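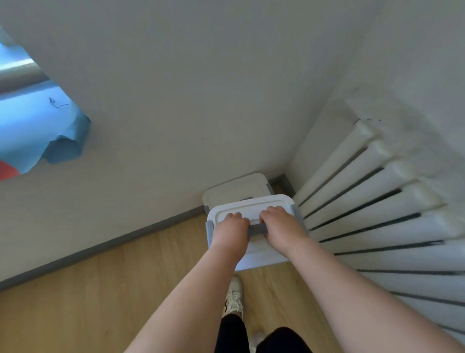
White storage box with a gray handle

I moved from Drerton to Prundley in March, and I have been putting off writing about it because most of it was paperwork. A few people have asked how it went, so I'll put down what I remember.

The new apartment is smaller than the old one. It has one bedroom, a kitchen you can cross in two steps, and no hall closet. In Drerton I had a closet so deep that I never saw the back of it. When I finally emptied it I found a tent, two broken fans and all my notes from a bookkeeping class I took years ago. The tent went to Vasanthi Shetty. The rest went out.

The drive is 287 miles. I rented a van and Zixuan Lei came along to share the driving, and we stopped once for gas and once for soup. The van cost $348 with insurance, more than I had planned -- the cheaper one was already taken when I called. If you are moving in spring, call early.

What took longest was deciding about papers. I had tax returns, letters from my aunt, manuals for things I no longer own, and a lot of photographs that never made it into an album. I threw out the manuals and kept all the letters. The photographs I still haven't sorted.

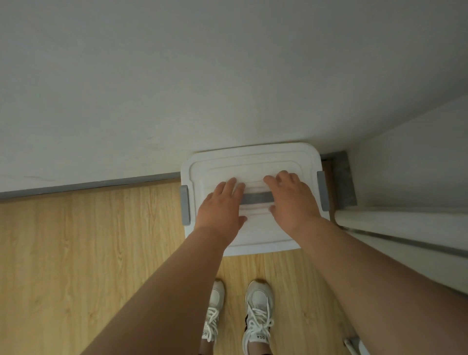
Prundley Walking Club -- Members' Pages

For those who don't know me from the Saturday-morning crowd at my old club, I joined this one in my second week here. Paula Husar lives downstairs and saw my boots by the door. She told me the group meets at the bridge and goes out in any weather, and that I should bring a hat.

The walks are flatter than I am used to. The river path goes out past the Nedelcu orchard and comes back by the road, and there is a bench at the halfway point where people eat whatever they brought. Tamara Vlad knows the birds. I know a heron now, and I can sometimes pick out a wren if it keeps still.

I miss the hills around Drerton, mostly in the evening. I miss the bakery too. The bread here is fine, but the shop closes at three and I keep forgetting.

Getting the mail changed over was slow. The bank did it in a day and the dentist took two months. I still get the old tenant's seed catalogs, and I have started reading them.

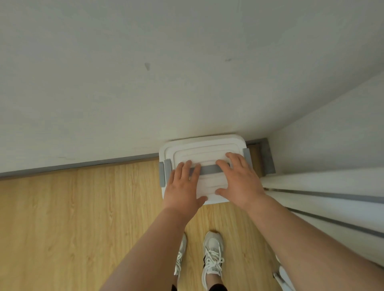 What would I do differently if I moved again?

I would start on the papers two months ahead and do one drawer at a time. I would also get the new key cut before the move, as the only place in town that does it was shut the whole first week.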